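Apr 11, 2018

Spent the whole evening looking at keyrings. Keyrings! I only meant to pick up one small thing for Nhyira Asamoah, who finally got the keys to her new apartment, and I figured it would take me ten minutes (it took until my tea was stone cold and the laundry was still sitting in the washer).

The first one I liked was a little brass house from Plestetti, very sweet, with room on the back for engraving. But they charge by the letter, and "Nhyira Asamoah" is a lot of letters. I could do initials, I guess. Then I found pretty much the same house on Flundham for less, only the reviews are all over the place. One lady said the ring part opened up in her purse and she lost her mailbox key. There were almost 300 reviews and I read way too many of them.

Burkov does a leather loop I really love, in a dark green, but shipping takes forever. I ordered a wallet from them in February and it showed up so late I'd already bought another one, so now I own 2 wallets and use neither.

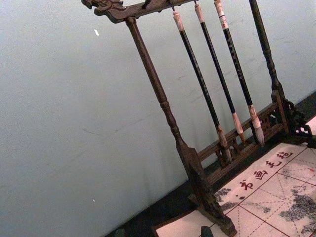

## What I ended up ordering

The leather loop after all, just from Asante instead! They stamp up to two initials for free and they had it in a green that looks close enough on my screen. I put N.A. on it and checked the spelling of my own address three times before I hit the button. Last year I sent my aunt's birthday mug to my old place and never saw it again.

They had a deal where you get free gift wrap if you spend 70 dollars, and I got as far as putting a second loop and a luggage tag in the cart before I came to my senses. I have wrapping paper. I have a whole drawer of it, plus that gold ribbon from Christmas.

Still need a card. And I want to tuck something in with it, maybe a packet of those ginger cookies she likes, if the store by work has them back in. Going to switch the laundry over now and go to bed.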